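Key-Sorting Robots Paused at Zurside After Grip Fault

ZURSIDE – The robots that handle keys at the Hayes storage center are taking an unplanned rest this May, and the good people at the front desk have gone back to doing the job by hand, which many of their regular customers seem to be enjoying quite a bit.

The trouble began a little after 11 in the morning, when one of the arms closed its fingers on a key tag, lifted, and kept on pulling after the ring had snagged. The tag snapped, and the key went skidding over the counter and onto the floor. There were no injuries, we are very glad to say, but a staff member had been standing close by, and Hayes decided to switch off all its arms while the matter was looked into.

Inent, the company that built the system, says the arm is supposed to let go as soon as it feels more resistance than a hanging key should give. A check of the records showed that the limit had been set far too high during a software update, and that the arm had pulled too hard on 90 earlier pickups without anything breaking (or anybody noticing!).
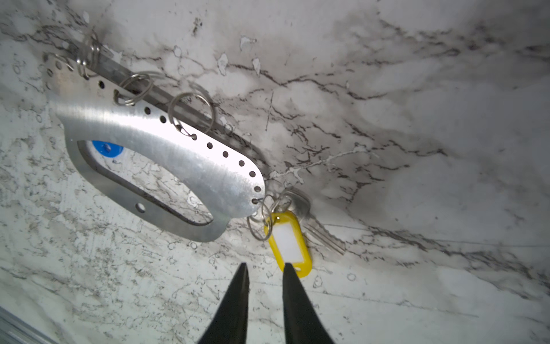

Gripper fingers beside a yellow key tag, with a silver key hanging from the same tangle of rings.

Hayes looks after 3,000 keys for households and small shops all over Zurside, and 900 of those are now being checked for bent rings and cracked tags before they go back into use. Anyone whose tag needs replacing will get a new one free of charge, and there is no need to call ahead, though the desk does get busy around lunchtime and a little patience would be kindly appreciated.

Inent has already sent out a corrected setting, and the arms will be tried again after closing time, with the public well out of reach. The sister location in Zurard uses the same equipment and has paused its arms as well. Until both are cleared, customers can pick up and drop off their keys at the desk during the usual opening hours.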